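# Hovell Cup: Competition Rules FAQ

Answers apply to the senior men's, senior women's and reserve sections unless stated otherwise. Where an answer differs from the printed rule book, the rule book applies.

### Which clubs may enter?

Any club in membership of the Clisberg and District Football League on the closing date for entries. A club may enter one team per section. The closing date falls in the last week of August.

### How is the draw made?

The first round is drawn in full. Clubs exempted to the second round are the four semifinalists of the previous season. Later rounds are drawn on the Thursday after the last tie of the preceding round is played. The first club drawn has choice of ground.

### What happens if a tie is level after 90 minutes?

In all rounds before the semifinal, the tie goes straight to penalty kicks. In semifinals and the final, two periods of extra time are played first. Replays were abolished for the senior sections and remain only for abandoned matches.

### Can a player be cup-tied?

Yes. A player who has appeared for one club in the competition may not appear for another in the same season. An unused substitute has not appeared. A player named on the team sheet and withdrawn before kickoff has not appeared either.

### How large may a match-day squad be?

A squad registered for the competition may hold up to 20 players. Of these, 16 may be named for a match and five may be used as substitutes. Additional substitutions for concussion are covered by Rule 9.

### How are joint holders recorded?

Both clubs are listed with an asterisk, and each keeps the trophy for six months. The order is decided by the toss of a coin. Joint holders each receive one full title in the honors list.

### Do wins by a predecessor club count?

They count if the league accepted the change as a renaming. They do not count after a merger, when the new club starts with no titles. The Mladenović Shield, played for by losing first-round clubs, has its own list and is not added to Hovell Cup totals.

### How complete are the records?

The results archive holds 256 ties. Full lineups survive for 207 of them, and attendances for 116. Gaps are shown as a dash. A dash does not mean zero.

### How are corrections submitted?

Use the form in the Skillness results system and attach a source, such as a program or newspaper report. Corrections without a source are held on file but do not change the published record.

### When is a tie considered abandoned?

When the referee ends play before full time for any reason. The score does not stand. The tie is replayed at the same ground within 14 days unless both clubs agree to switch.

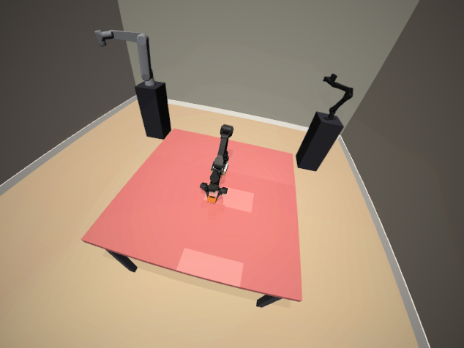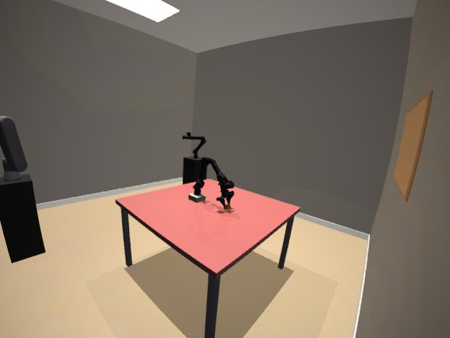 *Page last changed: October*

### Who supplies the match balls?

The home club supplies two balls of size 5, both approved by the referee before kickoff. For the final, the league supplies them.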